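Wrist camera acceptance rules for the Grotmont cell: draft 2

tkuusk_cell
Edgars Kuusk here, integration side. Draft rule 4 says any clip where the held part blurs in the head view gets rejected. I want it removed. With two arms over a sheeted table, the head view is for arm position and cable routing. Blur on the part is normal while the arm moves.
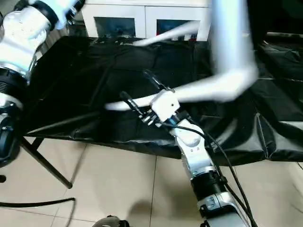

Head view, white rod in the gripper, black sheet on the table.

Of 2,157 clips in the June batch, rule 4 would reject 493. That is too many for a defect that does not affect the joint logs.

blomqvist_t
Disagree. Blur hides slip. If the part rotates in the fingers, the joint logs will not show it. Keep rule 4, but apply it to the wrist views as well. We also need a rule for views the part fills. Nothing useful can be measured off this one, grey surface with a blue band down the side:

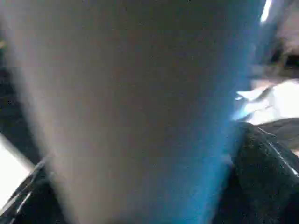
Proposed wording, rule 5

5.1 Both finger contact lines shall be visible in at least one wrist view during the hold.
5.2 Part edges shall be sharp enough to locate in that view.
5.3 Clips failing 5.1 or 5.2 are flagged, with the reason code entered by the reviewer.

inskip_qa
5.1 is fine. A wrist view with a finger on each side of the cylinder is enough for me.

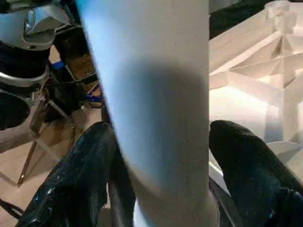

My problem is with 5.2. "Sharp enough" will be read differently by every reviewer. At Gosuton we had 57 disputes over a phrase like that before it was struck out. Put a measured limit in, or drop it.

tkuusk_cell
Agree on the limit. Still against rejecting on blur alone. In the next one the column is smeared, but the ribs at the base can be made out and so can both fingers. It passes 5.1 as written.

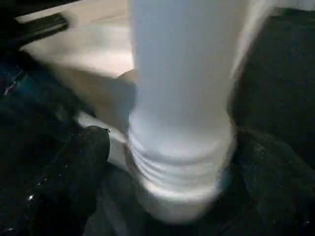
Flagging costs a reviewer a minute. Rejecting costs a rerun, and the Felanov fixtures have to be set up again for that.

blomqvist_t
I can accept flag instead of reject for the head view only. For wrist views I want a reject after 2 flags on the same part. Not moving on that.

inskip_qa
Then split rule 4 into 4a (head) and 4b (wrist) and send both out for comment. Closing date is 30th November.

tkuusk_cell
Will split it. My objection to 4b stays on record.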